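Workshop tips: setting up a slipper-sorting task for a two-handed robot

Last updated 22 November 2022

These notes cover the shoe rack task on the Stubbs build at the Okuvdale shared workshop. They assume the arms are already calibrated and the hands close on command.

Choosing the rack

Use a low, open rack with slatless shelves if one can be found. Plank shelves are acceptable provided the gaps are narrower than a fingertip. Check that the screw heads on the top surface sit flush. A raised head will catch a finger joint on a low pass, and the current limit trips before the wrist gives.

Two shelves are enough. The lower one is the hard one: the upper shelf shades it, and the forearm has to come in nearly level to clear the edge.

Leveling on carpet

Carpet compresses under the rack legs and continues to compress for a day or so. Place the rack, load it, leave it overnight, then measure shelf height at both ends. If the ends differ by more than 3 mm, shim the low leg with card. Mark the leg positions with low-tack tape. Do not use duct tape on carpet.

Choosing the slippers

Closed-toe clogs with a stiff sole hold their shape when gripped at the heel. Soft slippers fold and need a different grasp. Pick pairs that differ in color but not much in brightness, so that the matching step gets a fair test. Gray and off-white work well on pale wood. Leave a visible gap between pairs on the lower shelf, with every toe to the back, so the open heels face the hand.

Start with one slipper alone on the upper shelf. Add more after the single-slipper run repeats cleanly.

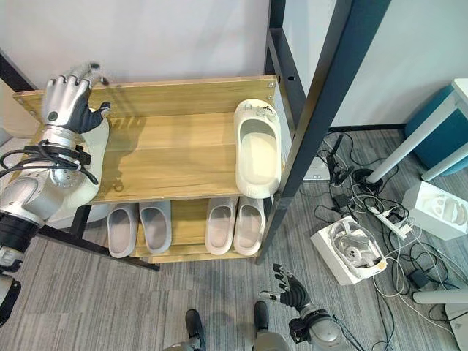
Hand clearance

Set the hover height over the shelf before anything else. Start high with the fingers slightly curled and step down 2 mm at a time. Record the lowest height that clears the planks through the full sweep. Clultstead fingertips are thicker than the older set, so repeat this after any swap.

Keep the idle hand low and forward of the rack, fingers open. Parking it over the shelf blocks the head camera.

Cables

Wrist cables need a loop long enough for full rotation. On this build the free loop is some 220 mm. Shorter loops pull on the connector when the arm is raised; longer ones hang into the shelf. Tie at the forearm, never at the joint.

Floor cables and power strips go to one side of the rack, outside the reach of both feet. Walk the route by hand with the motors off and look for anything a foot could hook.

Known faults

Vellent wrist driver drops out after a long hold: update the firmware, then reseat the plug.

Slipper rotates during lift: move the grasp point toward the instep and reduce closing speed.

Matching step confuses pairs in late afternoon: close the blinds and rerun white balance.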